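How to free up storage on your phone without losing anything

When a phone gets close to full it slows down, stops saving photos and refuses to install updates. Most people can get several gigabytes back in under an hour. The steps below were written for Android, but the menus on an iPhone are close enough to follow.

Before you start

Plug the phone in and connect it to your home Wi-Fi. Copying photos over mobile data will use up your allowance. You will also need your account password, so find it now.

Step 1. Check what is using the space

Open Settings and tap Storage. Wait for the bar to finish loading, as the first figures shown are often wrong. Write down the totals for photos, apps and messages. On the phone I used for this guide, photos and videos came to 50 GB and there were 353 MB free.

Step 2. Back up your photos

Open your photo app, tap your account picture and turn on backup. Choose original quality if you want to print from the copies later. My phone had 1241 items waiting and I left it running until the morning.

Do not delete anything until the app says the backup is complete. Then log in on a computer and open a few of the oldest pictures and a few of the newest. If they load at full size, carry on.

Step 3. Remove the local copies

Use the "Free up space" option in the photo app. It only removes pictures that have already been copied. Deleting them one by one from the gallery can remove the backed-up version too, depending on your settings.

Blurred shots can go altogether. Sort through them a month at a time and put the ones you don't want in the bin.
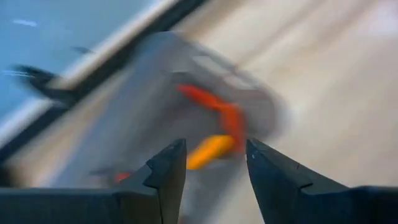
Grey tray-like container with something red-orange in or on it.

Deleted pictures stay in the bin for a while (60 days on mine) and still count towards your storage until then. Empty the bin by hand if you need the room today.

Step 4. Clear out messages

Group chats are the worst for this. In your messaging app go to Settings, then Storage and data, and sort by size. Forwarded videos will be near the top. Select the ones you don't need and delete them. While you are there, switch off automatic downloads for video.

Step 5. Uninstall apps you don't use

Go back to Settings, tap Apps and sort by last used. Anything you haven't opened since last March is worth a look. Check that games save your progress to an account before you remove them. Banking apps will need setting up again if you reinstall.

Step 6. Restart and check again

Turn the phone off, wait a minute and turn it on. Open Storage and compare the totals with the ones you wrote down. If "System" or "Other" is still very large, install any waiting software update and look once more.

Thanks to Elaheh Mirzaei for checking the iPhone menus.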